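In Defense of the Plain Two-Finger Gripper
5/29/19

Every few months somebody sends me a video of a beautiful robot hand, five fingers and a thumb, turning a little wooden block over and over, and asks whether I have changed my mind yet. I haven't, but I do enjoy the videos, and I always watch them to the end, usually with a cup of coffee going cold next to me.

I have spent a good part of the past year helping a small distributor in Pladonport decide what to put on the end of its arms, and I came away fonder than ever of the plain parallel gripper. Two fingers, open and shut. We tried it against a three-finger adaptive hand from Safavi and a suction head from Trodico, and I went in expecting to recommend the suction head, because suction is fast and people in this trade love fast.

Well, the suction head was wonderful with boxes. Give it a flat carton and it will make you feel foolish for ever having considered anything else. Then we handed it the soft stuff – squeeze tubes, pouches, anything with a crimped end and a bit of give – and the seal came and went depending on where the cup happened to land. By December we had a drawer full of different cups, and I was spending my evenings reading about lip shapes, which I would not wish on anyone.
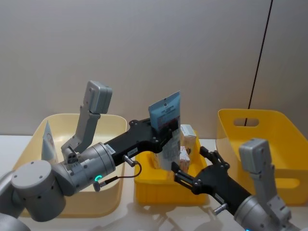

The adaptive hand I liked a great deal more than I expected to, and I want to be fair to it. It closed around odd shapes gently and without much coaching from us. But it was bulky, and our bins are not, and a hand that needs elbow room on every side is going to knock something over when it reaches into a corner. It also cost roughly 4000 more per arm than the pair of fingers we already had, and we had two arms to outfit.

What I would tell anybody with that kind of money to spend is to put it into seeing. We ran for a long while with one camera high up over the table, and we blamed the grippers for all sorts of misses that belonged to the camera. The arm would come in, block the view of the very thing it was reaching for, and finish the job on memory. Once we had a camera riding on each wrist, the same old fingers looked a good deal smarter. We moved to a Zinano controller at the same stage, so I can't swear to how much credit goes where, and I wish I had been patient enough to change one thing at a time.

I will grant the other side this much. There are jobs where two fingers are hopeless, and anyone who has tried to lift a loose bag of cotton balls with them knows the feeling. If your shelves are nearly all cartons, buy the suction head and be happy. And if you're doing research, by all means get the hand with the thumb, and send me the video.

For a mixed shelf, though, with tubes beside boxes, I would start with the simple thing and stay with it well past the point where it gets boring. Spare fingers are cheap and a new person can swap them without calling me, although I do like being called.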